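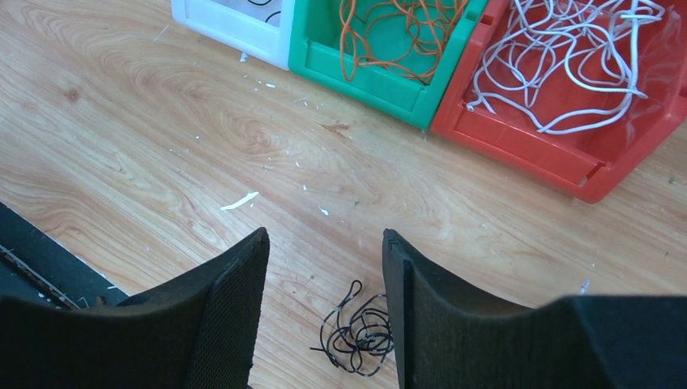 ## White, green, red

Venla Ruotsalainen has sorted cables for a living, on and off, since the repair shop Jääskeläinen took over the back half of what used to be a shoe warehouse. She would like it understood that she did not set out to do this. "I trained as a bookbinder," she says. "There's a certain overlap. Both involve a lot of string."

The system is simple enough to fit on one tabletop. Black cable goes in the white bin, orange in the green bin, white in the red bin. I ask whether it might have been easier to put the white cable in the white bin.

She looks at me for some time. "You're the fourth person this month."

The explanation goes back to April, when the shop bought its bins from a closing-down sale at Butik and took whatever colours were left. There was no black and no orange. Indrek Venckus, who runs the workshop, felt that if two of the three couldn't match then the third shouldn't either. "Otherwise people start looking for a pattern," he told me later, over the sort of coffee you could resole a boot with. "If one of them matches, they think the others must mean something. Green for outdoor, that kind of thing. We had a week of outdoor."

So the white bin gets black, and everybody who works there has learned it the way you learn an irregular verb. Ruotsalainen says she now puts her dark socks in the pale drawer at home and resents it.

The cable itself comes from everywhere. Offices send it when they move, and schools when they clear a cupboard. One firm, which she won't name, sent a crate marked "misc" that weighed more than she did. The shop's record for a single delivery is 2468 cables, a figure Venckus produces from memory and with visible pride, although it was Ruotsalainen who did the counting.

I ask what she does with a tangle.

"Nothing, at first. You drop it in the right bin as it is. People think we sit here combing it all out like hair, one cable at a time. You'd go mad. Sort by colour first, untangle later, and with luck later is somebody else's shift."

This accounts for the bins, which at most hours of the day look as if they are trying to leave. The orange comes over the rim and hangs down the front. The white is worse. "White is always worse," she says. "It's chargers, mostly, and it's thin, and it knits. I pulled on one end last winter and the whole bin got up."

Black, she concedes, behaves. There is less of it these days, and the little bundles it arrives in tend to stay bundled, loops and loose ends and all. She has a soft spot for a small black bundle. "You can pick it up in one go. You've no idea what a luxury that is."

Then there are the bits. Anyone who has handled old cable knows them: white flecks and slivers, a curved scrap of something that was presumably attached to something else. They get all over the table, where the grain is so busy that a speck can hide in it until you put your sleeve down. Ruotsalainen wipes the surface before lunch and again before going home, and says it makes no difference that she can detect.

"Impi thinks they breed," she says. Impi Partanen works the afternoons and has, I'm told, firm opinions on brushes. I meet her on my way out and she confirms this at length. The best one for the job is a soft-bristled thing sold under the name Horkden, intended for cleaning mushrooms. The shop owns 3 and can usually find 2.

There was talk last year of a proper labelling scheme. The green bin has a recess on the front meant for exactly that, and Partanen drew up cards. They lasted until the first heavy load, when the orange cables came down over the front and covered the spot anyway. "You'd have to lift the cables to read that it was for cables," says Ruotsalainen. The cards are in a drawer. She thinks it might be the pale one.

What happens to the sorted cable depends on its condition. The good lengths are tested, coiled and sold from a rack by the door, where I counted 114 price tags in Partanen's handwriting. The rest is stripped for its copper by a place called Jidow, which collects when it feels like it. Venckus has been trying to establish the schedule for two years.

I ask Ruotsalainen if she misses bookbinding.

"I miss the glue," she says, and reaches for another handful of orange. It goes in the green bin. I got it right in my head a second before she did it, and I was more pleased about that than I'd like to admit.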